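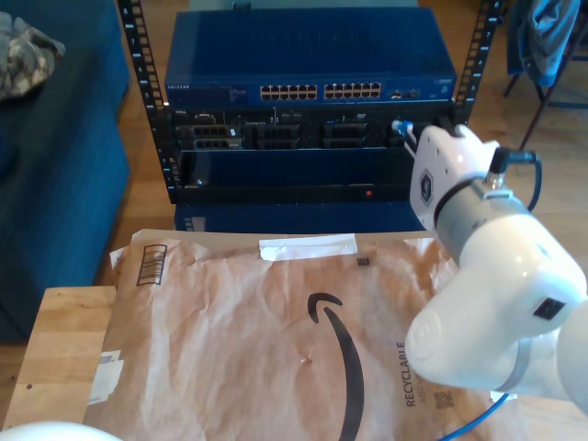

Minutes taken by Kinga Dudás
Berkancombe Allotment Society, January meeting, upstairs room at the Kocsis bakery

We got going at 7:10, once the extra chairs had come up from downstairs. Vilmos Borbély chaired and I wrote, as usual, so if you think you said something cleverer than what's down here, you're probably right and I couldn't keep up!

Last month's minutes
Agreed, with one correction. I had put the new compost bays on the Grerngate side and they're going on the river side, behind plots 12 to 15. Sorry to the people on the Grerngate side who got excited (or annoyed).

Water
This took up nearly half the evening. The standpipe by the lower gate has been dripping since fall and the bill came in at $709, and there was a bit of a gasp when Vilmos read it out. He's been down twice with a wrench and thinks the washer seat is worn, so a new washer won't hold for long. We have one quote of $180 to replace the whole tap and lag the pipe. Someone at the back asked if we could get a second quote and Vilmos said he'd tried, the other plumber never called back. I said I'd rather pay it now than talk about it again in March. Vote taken, all in favor except one abstention. Vilmos to book it.

While we were on water, the old argument about hoses came round again. The rule is still watering cans only in July and August, and hoses before 9 in the morning the rest of the season. A few of us (me included) would like that loosened for people who work early shifts and can only get down in the evening. We didn't settle it. I'm to write up two versions of the rule and pin them in the shed, and you can put your initials under the one you like.

Seed order
The Pleltar catalog has been going round and by now it has coffee on most pages. Orders need to be on the sheet by the last day of the month. If we get to 50 packets we get the group price, and we were sitting at 38 before the meeting, so have another look at the beans! I put in a plug for the long yellow pepper, which did so well for me last summer that I was leaving bags of them on people's doorsteps. Vilmos put in a plug against the purple kohlrabi. There was some feeling on both sides and I won't write it all down.

Seed potatoes are separate. Same farm as last year, pick up at the lower gate, bring your own sack or crate. I'll put a note up when I know the day.

Waiting list
We have 56 names on the list now. Three plots are coming free, two full and one half. The half plot is number 31, the shady one with the damson, and the top four people on the list have already said no thank you to it. I suggested we split off the sunny end and offer that as a starter plot, and leave the rest for a shared fruit patch. People liked the idea, though there was a worry about who would prune. I said I'd do it the first year – please hold me to that, but gently.

We also talked about plots that nobody has dug since spring. Vilmos will send the usual friendly letter. One of them belongs to a member who's been in the hospital, so that one gets soup and some help with the weeds, and no letter.

The shed
The padlock is stiff again. Please don't force it, a drop of oil on the key does the trick and the can is on the ledge to the left of the door. We are missing the good wheelbarrow (green, one new handle). If it's on your plot, just roll it back and we'll say no more.

The mouse situation is better than last year. Keep your seed in tins.

Open day
We'd like to do it in June again, before the heat. Last year the cake ran out by 2:30, so we need more bakers or smaller slices. The bakery has said they'll lend us the trestle tables if we carry them both ways ourselves. I have the bunting in my attic and I'm pretty sure it survived. Still looking for someone to run the plant stall in the afternoon, the morning is covered.

Any other business
A question about bonfires: still none before dusk, and never when the wind is toward the houses.
A question about keeping hens: parked until next time, because it was 8:50 and the room has to be locked at 9.

Next meeting is in February, same room, 7 o'clock. Vilmos is bringing the walnut cake and I'm bringing the hose rules.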